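Our club meets in April at six in the evening, after everybody's eaten, and every year a parent asks me when we're going to build something that fights. I get it! Fighting robots are loud and you can sell tickets. But I've been helping out with student robotics for a while now, and I think the best thing a kid can do with a semester is teach a gripper to pick up fruit.

Yes, fruit. Our team this year is called Pandance (they voted, I wasn't consulted) and their whole project is fruit and dishes. They hold the grippers in their own hands and do the job over and over, and the recordings are what the software learns from later. They have 445 clips so far and they'd like 1,604 before the regional showcase, which I think is nuts, but it's their number.

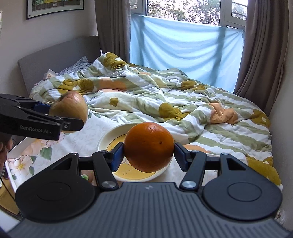

What I like about this is that it's slow. You can't bluff your way through squeezing a piece of fruit. Press too hard and you've got juice, press too soft and it rolls under the bed, and a kid who has gone crawling after it a few times starts asking really good questions about friction. I taught shop for years and never got anyone to ask me about friction.

The other side has a point, and Orestis Stergiou, who coaches the Bakix team across town, makes it every time we talk. He says students need a deadline, a crowd and a scoreboard, or they drift off by the second month. And his kids do show up! They had 179 people at their last match. We had 2 at our open evening, and one was my sister.

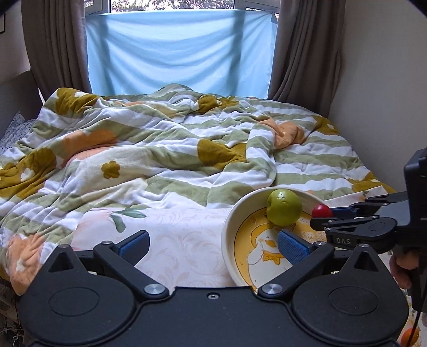
Still, I keep wondering what those kids take home. A match lasts a couple of minutes and then it's mostly repairs. Mine argue for an hour over whether a clip counts if the bowl moved – then they write the rule down, and next week they argue about it again. That's pretty much what a job in this field looks like, from what former students tell me.

So if your school is picking a project for next year, please give the boring one a chance. You'll need patience, a grocery budget and a kid who likes labeling files. And if Orestis wants to bring his team over some evening, we've got room, and he can buy the oranges.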